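Urkar Manipulation Study
Interim Progress Report to the Narorside Research Fund
Reporting period ending Sunday, June 10, 2018

Summary

The project set out to determine whether demonstrations recorded with hand-held grippers can be used to train a two-armed robot in household tasks, with no robot present during recording. Recording is on schedule. Training of the first control policy is complete and a second is under way. One deliverable, the written recording manual, is late and is addressed under Variances.

Work completed

At the close of the period the archive held 3,303 demonstrations, of which 1,584 have passed review and been released for training. Most of the remainder have not yet been reviewed. The review step was rewritten in March after the team found that recordings with brief losses of marker tracking were being accepted without a check on the length of the gap. All recordings released before that change were reviewed a second time under the new rule.

The task set consists of five household activities: wiping a surface, folding a cloth, moving containers between shelves, watering a plant, and handling a spray bottle. Each activity is performed with both hands. The first three have enough released demonstrations to support training. The last two do not, and recording effort has been moved to them for the coming months.

Software for aligning the motion of the left and right grippers was delivered by Shawky under the existing subcontract. It has been installed on both recording stations and is in daily use. Two faults were reported to the subcontractor during the period. One has been corrected and the other, which affects only the export of long recordings, has an accepted workaround.

Findings to date

The first policy was trained on the wiping activity alone. It completes the motion reliably when the cloth begins within easy reach of both arms and less reliably when one arm must pass the cloth to the other. Review of the failed trials indicates that the handover is poorly represented in the training set, as operators tended to pick up the cloth with whichever hand was closer. Operators are now asked to begin a set share of recordings with the cloth on the far side.

A second finding concerns object shape. Boxes and folded cloth tolerate small errors in grip position. Bottles with a narrow neck and a trigger do not, and the position of one gripper limits where the other can be placed. The project team considers this the most useful result of the period for the wider research question.

Recording of the spray bottle activity

The activity is performed standing at a small round table. One gripper holds the neck of the bottle while the curved finger of the other goes around its side. The position of each gripper is recovered from the printed marker block mounted on it, so operators are instructed to keep the blocks turned toward the overhead view throughout the task. Other work in the room continues during recording, and the resulting variety in the background is retained in the data.

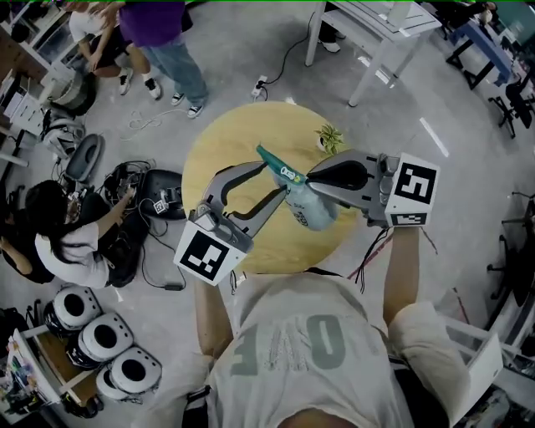 Variances

The recording manual was due in March and has not been issued. The draft was withdrawn when the review rule changed and is being revised to match. Spending on equipment is below plan, as the replacement of gripper finger pads has been deferred. Staff costs are in line with the approved budget.

Next period

The team will complete review of the remaining archive, issue the manual, and train the second policy on the container activity. Trials on the two-armed robot at the Stedetia laboratory will follow. No change to the total award is requested. The project does request approval to carry the unspent equipment funds forward into the next period.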